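What My Hands Learned in August

I have been meaning to write this post for weeks, and every time I sit down to do it I end up back in the workshop, so please forgive me if it rambles a bit. It has been that kind of summer. Long-time readers will remember that I used to write mostly about bread and the garden, and I promise the tomatoes are coming (there are a lot of them this year), but since the spring I have had a part-time job teaching robots to handle cups, and I can't seem to talk about anything else at dinner.

The place is called Noston, and it is small enough that everybody shares one coffee maker. I found the job through a listing that asked for "patience and steady hands," and I thought, well, I've piped a few wedding cakes in my life, that sounds like me. I had no background in machines at all. On my first morning they sat me down between a pair of control arms, showed me how to close the grippers with my fingers, and told me to play for a while. I spent most of that morning chasing a cup across the table and laughing at myself.

The way it works for us is that you move the control arms with your own hands, and the robot arms copy you. Everything gets saved while you do it, the motions and the camera views both, and later on the people who understand computers use all those recordings to train the robot to do the job by itself. One try at the task, start to finish, is called an episode. I love that word. It makes me feel as if I'm on television.

Our task is called Kustton, and please don't ask me why, because it was called that when I got there. You have a jumble of colored cups lying on their sides, and you pick them up one at a time and get them standing where they belong. A four-year-old could do it in a minute with a cookie in the other hand! With the arms, on my first day, I needed closer to 15 minutes and a rest afterward.

What surprised me most is how much I had never noticed about picking up a cup. When you reach for one in your kitchen, your fingers find it before you've thought about it, and they tell you right away if it's slipping or if you've got hold of it crooked. Through the arms I don't get that. The grippers have two fingers apiece and I can't feel what they feel, so I have to go by what I see. I had to learn to come in straight, with the opening lined up along the cup, and to stop just a little before my instincts said to stop. If I came in at an angle, one finger would arrive early and nudge the cup away, and off it would go, and naturally it would roll right into the others and take them along for the ride.
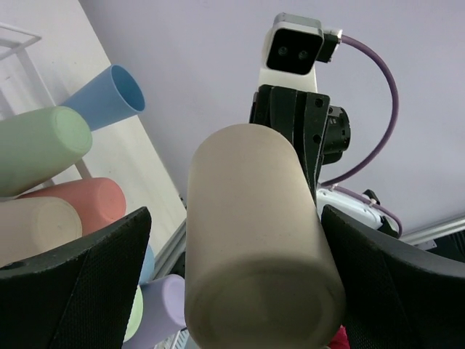 The pile is the part I still find hardest. One cup by itself on a table is easy once you have the knack, but when they lie against each other you have to plan a little, the way you do with pick-up sticks. I go for whichever one has the most air around it. My first week I always went for the closest one, out of pure impatience, and I paid for it every time. I've also learned to lift a bit before I turn the wrist, so I don't sweep the neighbors along with me.

Then there is the matter of having two arms. You would think this makes life easier, and sometimes it does, but I kept forgetting about whichever one I wasn't using. I'd be concentrating so hard on my right hand that my left would drift upward, the way your foot does on the gas pedal when you're looking for a street sign, and the left robot arm would drift along right with it. The fellow who trained me had me say "parked" out loud whenever I was finished with one side. I felt silly for a day or two and then it became a habit, and now I say it at home when I put down the watering can.

I asked early on whether I should throw out the messy tries, because I'm a person who frosts over her mistakes. The answer was more interesting than I expected. If I fumble a cup and then calmly go back and pick it up properly, they want to keep that one, so the robot has a chance to see how a person recovers. The ones they don't want are those where I dither. If I hover over the pile for ages making up my mind, the robot may well pick up the hovering too. So I've been trying to decide first and move second, and I could probably stand to do more of that away from work.

We do 30 episodes and then take a real break, with a walk around the parking lot. By the end of August I had recorded 663 of them, which I only know because there is a counter on the screen, and I brought in a plum cake to celebrate. The whole crew's total for the month was 901, so you can see that I've been hogging the chair.

A friend asked me last month if it bothers me, teaching a machine to do something with my hands. I've thought about it a good deal, mostly while pulling weeds, and I don't have a grand answer for her. I do know that I like the quiet of it. I like getting a clean lift and setting the cup down so gently that it doesn't wobble. The first time they let me watch the arms run on what we had recorded, with no one at the controls, the robot reached in, lifted, and waited just a moment before it turned its wrist. That little wait is mine. I went out to my car afterward and called my sister and told her all about it, and she was very kind and let me go on for the whole drive home.

In the fall they want to start us on folding dish towels, and I am told that soft things are a whole other kettle of fish. I've been practicing at my kitchen table with a pair of salad tongs in each hand, and so far the towels are winning.

Tomatoes next time, and the sauce recipe some of you have been asking for. I still have to find the card I wrote it on.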